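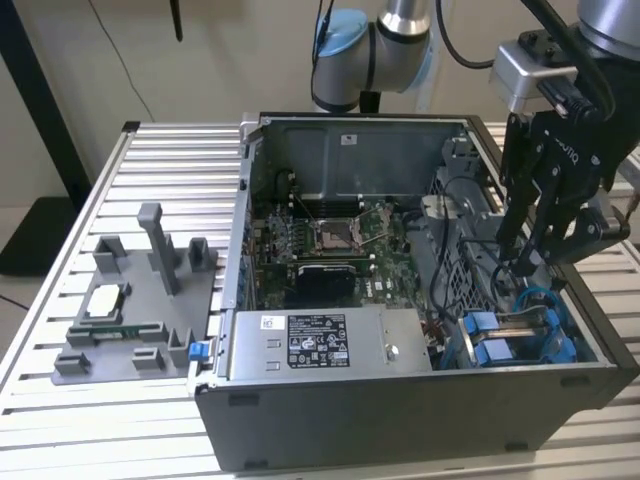 The woman who has run the Volside Swim for the past eight years still keeps the first sign-up sheet in her kitchen drawer, under the takeout menus. She pulled it out for me when I came by one morning in July, smoothed it flat on the table and put the coffee pot on one corner to hold it down.

"We wanted to fix the roof on the children's reading room," she said. "It was leaking onto the picture books, and my sister and I thought, well, we can both swim, and we know a few other people who can swim, so let's go across the bay and ask everyone for a dollar or two." She laughed at that. "I didn't know a thing about tides. We should have started two hours sooner than we did, and I came out on the wrong beach entirely, next to a family having their lunch. They gave me a sandwich!"

These days 134 swimmers go in off the old ferry ramp, with kayaks alongside, and a good part of the town walks down to see them off. This summer's swim raised $3,693, and all of it goes to the reading room and to the after-school lessons at the Zostari pool, where children from the hill side of town can learn to swim without paying.

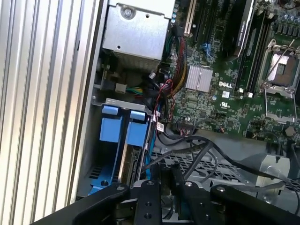 "The lessons matter most to me now," she went on, topping up my cup before I could say anything. "You grow up looking at all that water from your bedroom window, and you can't go in it. I was 11 before I could swim a stroke, and I was so ashamed of it that I used to tell people I had an earache."

I asked her who does the work, and she was quick to share the credit. The Bergmann bakery sends down rolls and hot soup for the finish. The fishermen move their boats off the ramp the night before, grumbling a little – she says they would be hurt if they weren't asked. Her sister has charge of the towels.

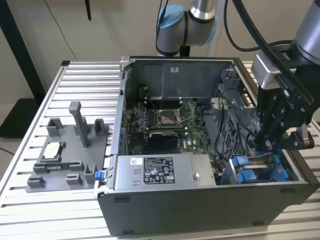 "She's very strict about the towels," she said. "You get one, and you bring it back. But last year a man came in dead last, shaking like a leaf, and I saw her give him three."

Not every year has gone smoothly. One summer the wind came up so hard that they had to call it off with everyone already standing there in their caps. They ended up walking the shore path to Oratard and back, some of them barefoot, and people paid their pledges all the same.
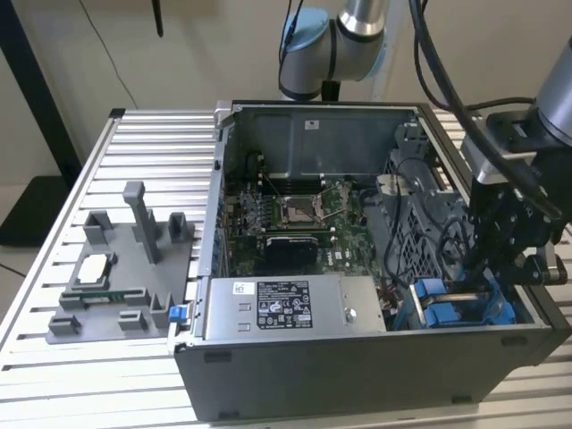
"I cried a bit on that walk, I don't mind telling you," she said. "I was tired, and I thought we'd let everybody down, and then somebody behind me started singing and it went all the way up the line."

Next summer she would like to add a short course inside the harbor wall, for the children who have come through the lessons and for any grandparents who fancy it. She plans to swim that one herself, at the back, and she has already told the bakery to expect more people for soup.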